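Play Corner: the kitchen shelf gets its turn

Well, I promised back in the spring that I'd get to the pretend kitchen before the end of August, and I've squeaked in under the wire! If you've borrowed from the kitchen shelf at the Boltaston Toy Library any time this past year you'll know the state it was in. Everything lived in one deep tub, and the only way to find the strawberry was to tip the whole business out on the floor, which every child under five considers the best part and every adult considers the worst. So I've been taking it apart, a bit every afternoon, and deciding what goes in which bag.

The way I do it is to pull things out on the big white table and leave them there while I think. I can't sort from a tub. I have to see the banana next to the plate next to the mug before I know whether they belong together, and then usually I change my mind over a sandwich and move half of it. This time I started with a breakfast idea. The plate I wanted was the pale lavender one, because it's big enough for a three-year-old to serve from, and I put the green mug with it, then the orange slice and the peeled banana. The little toaster oven sat on the right the whole time because it's heavy and I wasn't going to keep carrying it back and forth.

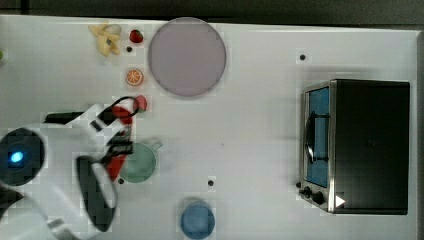

I went back and forth on the banana more than I'd like to admit. We have the peeled one, with the skin splayed open and the pale part poking up, and we also have the bunch. My first thought was to keep them together as "bananas." Then I remembered my own niece, who at two and a half would not accept that a bunch and a peeled one were the same food and cried about it in my kitchen. So maybe they do want to be together, so kids can work that out? Or maybe that's exactly why they shouldn't be! I've put the peeled one in Breakfast and the bunch in Market for now. Write to me if you feel strongly. A few of you will, I know you.

The orange slice is a favorite of mine. It shows the segments, so you can talk about the inside of a thing and the outside of a thing, and it goes on a plate nicely without rolling off. The round fruit rolls. I have chased that round fruit under the radiator more times than I can tell you, and if yours comes home with lint on it, give it a wipe with a damp cloth and please don't put it through the dishwasher. Somebody did that to the old pears and they came back looking like potatoes. (We kept them. They are potatoes now.)

While I'm on cleaning, a short word on how things come back. A wipe-down with warm soapy water is plenty, then let everything air dry on a towel before it goes in the bag. If it's zipped up damp the whole bag smells like a gym locker by the time I open it, and I'm the one with my face in it.

Ketchup, and the strainer question

The next pile was Supper, and supper means the ketchup bottle. I don't know what it is about that bottle. We have a catalog of 400 things here, some of them beautiful, and the item children ask for by name at the desk is the ketchup. It's red, it has a white cap, it fits in a small hand, and you can put it on everything, including the oven, your father, and the dog. I've tried it in three different bags over the years and wherever it goes, that's the bag with the waiting list.

This time I tried it with the strainer, the gray metal one with all the little holes and the pale green handle at each end. My thinking was that the strainer makes a good carrying tray. A child can hold both handles, load it up, walk across the room feeling very important, and unload at the other side. We had a bamboo tray for that job before and the edges got rough. The metal one is easy to rinse, and the handles being at the two ends means two kids can carry it together, which leads to either cooperation or a scene.

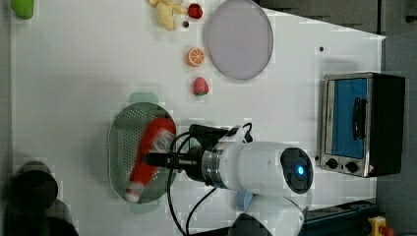 What's in each bag now

After all that, here's how it's shaken out. I'm writing labels this week, so if you come in before they're done, just ask at the desk and I'll point.

Breakfast
The lavender plate, the green mug, the peeled banana, the orange slice, and the strawberry. This is the gentlest bag and the one I'd hand to a family with a new walker. There isn't much to keep track of and it all fits on a windowsill.

Market
The banana bunch, the green fruit, the round red fruit, and the cloth sack with the drawstring that Fiachra Keane sewed for us out of an old curtain. Best for kids who like to play store. You'll want to supply your own money. Bottle caps do fine with the older ones, and paper cut into rectangles does fine with everybody.

Supper
The strainer, the ketchup, the blue cup, and the potatoes-that-were-pears. I'd like a pan in this one but our good pan is out on loan to a family over on Fahy Road and I'm not going to nag them about it. (Hello! No rush! But hello!)

Tea Party
The pale green dish and a mug to match, with a couple of odds and ends to serve in the dish. I nearly skipped this bag because we already have two china tea sets, but those are for the bigger kids, and the little ones were always left looking on. The green things go together so well it would be silly not to lend them as a set. One person pours, one person has the dish and offers it around, and then they trade. That's the whole game and I've watched it go on for most of an hour.

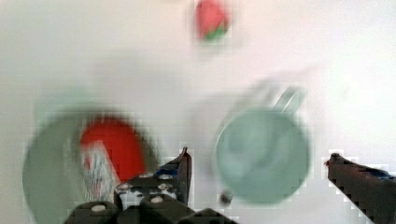
The mint green mug, ready for pouring, and the green dish with something red to offer around.

A few of you have asked whether you can mix bags. Yes, please do, just bring things back in the bag they came in, or if you've lost track, dump it all in one and tell me so. I would so much rather sort it here with a cup of coffee than find out three families later that the mug is in the train box. It happened with a wheel from the Grollard farm set, and I took that entire farm apart looking for it before it came in with somebody's puzzles.

The oven

I've saved this for its own section, since it's the thing I get the most questions about. The toaster oven isn't going into any of the bags. It's too bulky, for one, and for another I want it to be borrowed on its own by people who've got the floor space. It's got a black body with a stainless steel frame, and it gives the whole pretend kitchen a center. Put it down anywhere and the children organize themselves around it. Somebody's cooking, somebody's waiting, somebody's telling the cook it's burning.
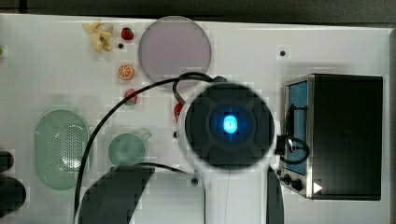

Pretend cooking with the under-fives is mostly turning things on and off, I've found, and the food is a bit of an afterthought. They want something to twist and something to look at while they wait. So if you take the oven home, set it down where a small person can get to the two round black knobs without climbing, and turn it so they can see the blue glass window too. There's a little white arrow next to the knobs that I've had children explain to me at length. One said it meant "go," another said it was the way to Grandma's. I've stopped having an opinion. What goes inside is up to you, but please, pretend food only, and keep it as a floor or low table toy.

Borrowing the oven works the same as the other large things: two weeks, and you need to collect it and bring it back yourself. We keep it on the bottom shelf past the Devanach blocks, so bend your knees. Bags are two weeks as well and can be renewed once if there isn't anyone waiting. There will be someone waiting for Supper, so maybe don't get your hopes up on that one.

Odds and ends wanted

If you're clearing out at home, I could use a few things for this shelf. A wooden spoon or two, kid-sized. Any toy bread at all, we are a kitchen with no bread. Small dish towels. Egg cups if they're not breakable. I don't need any more corn on the cob, thank you, we have been extremely blessed with corn.

The new zip bags cost 80 cents each and I bought plenty, so if yours has split, swap it at the desk and don't bother taping it. And this newsletter goes out to 600 homes now, so if you know a family who got it and never came in, bring them along! I'm there until five most afternoons, and later if I've got a pile on the table.

Next time I'm doing the dress-up rail. There's a cape in there I'm a little afraid of.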